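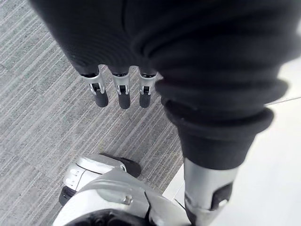
Glue notebook, January, 9:40 a.m.

Third batch of hide glue this month and the first one I'd let near a customer's chair. Batches 1 and 2 are still in the fridge in the jam jars. Please do not throw them out, and please do not eat them, the labels are there for a reason.

Recipe as mixed: one part Lefèvre pearl glue to two parts cold water by weight. Soaked overnight on the windowsill, which in January counts as refrigeration. Heated in the old pot with the water bath, lid on, stirred with an offcut of maple. Trudy wants it noted that the lid was her idea. So noted.

Batch 1 went stringy because I let it get too hot while on the phone with Brornside about the invoice (number 3883, still wrong, still theirs to fix). Batch 2 was too thin. I had weighed the water in the jar and forgotten the jar. I'm leaving that in the record so Ihor can stop bringing it up.

Test joints

Rubbed joints, no clamps, beech to beech, both faces planed the same morning. Also one oak pair, since the Asora dining set is oak and somebody is going to ask. Left them on the rack away from the radiator.

Beech, batch 3: broke in the wood, not along the glue line. Good.
Beech, batch 2: opened like a book. A short one.
Oak, batch 3: mixed. Half the face tore fiber, the other half came away clean and shiny. I think that half had chilled before I got the two pieces together. Warm the oak next time. I wrote that in last winter's notebook too, underlined, and evidently did not read it.

Ihor's position is that we should use the bottled liquid hide glue from Sesarine and spend the saved hours on work people pay for. His sample joint held fine. It also held fine after he dropped it, which he did on purpose, twice, while looking at me. My position is that I want to be able to take the joint apart again in thirty years with steam and a palette knife. He pointed out that the bottle stuff comes apart with steam as well. We moved on to lunch.

The Asora chairs

Six of them, all loose at the back rails. Somebody before us used yellow glue on top of the old hide glue, then added a screw, then filled over the screw, then stained the filler a color found nowhere in nature. Two chairs are apart and cleaned up. The tenons on those are undersized now from the scraping, so they'll want veneer shims before anything gets glued. Trudy cut a stack of shims from the walnut scraps. Yes, walnut in oak. It's inside the joint and it's what was on the bench.

Cleaning the old yellow glue: white vinegar, warm, on a rag, left on for an hour and then scraped. Slow, and the shop smells like a pickle jar. Tried the heat gun on one rail and scorched it, on the inside face, thank goodness. Heat gun is back on its hook and will stay there.

Job number for these is 963. Please write it on the masking tape on each piece, along with the chair letter. At the moment I have a stretcher marked "C?" and another marked "not C", and both handwritings are mine.

Open time

Had the glue on the brush and the joint closed before it gelled every time except the oak. The shop was cold this morning and that's most of it. Either we run the heater for an hour before gluing or we do the assembly after lunch, when the sun gets round to the south windows. Voting for after lunch. The heater trips the breaker if the bandsaw is on, and the bandsaw is always on.

To do

Reglue the oak test pair, warmed this time.
Shims on chairs A and B, dry fit, then leave them alone overnight.
Order more pearls from Lefèvre, small bag. The large one got damp last year and turned into a brick.
Call Brornside again.
New lid for the glue pot. Trudy's has gone home with Trudy.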